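Litter scooping arm, wrist keeps stalling
Sorkum Workshop forum > Home builds

waaka_dan
Arm is on the bench now with the blue tray and the pink-handled scoop. It stalls at the wrist on the lift. Draws 305 g fine, gives up at 552 g. The bin is on the left, so it has to swing across with the load. 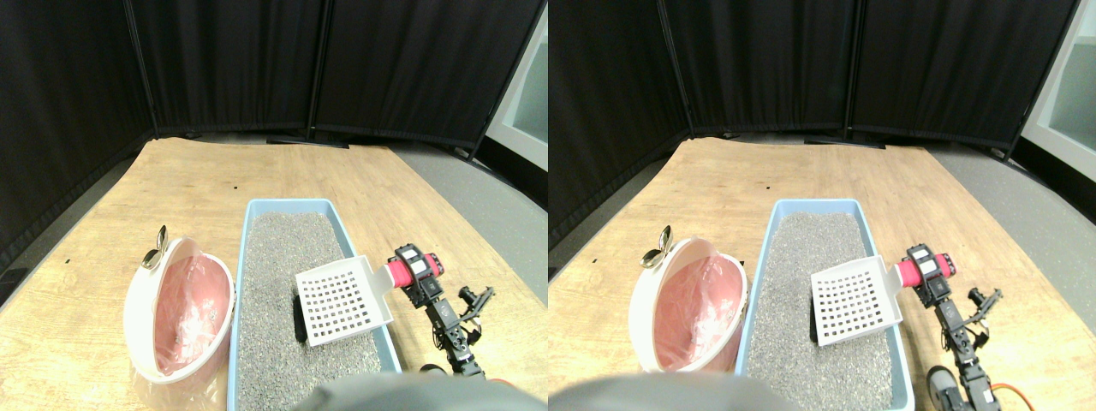 Reply 1 — fleltuvard
Your grip is right at the end of the handle. Move it nearer the blade and the wrist has less to fight.

Reply 2 — zokance12
Disagree. Closer in and the gripper ends up in the litter. I'd take smaller scoops.

waaka_dan
Tried 27 mm closer. Lifts 552 g, but there's grit in the jaws. Smaller scoops it is, for now.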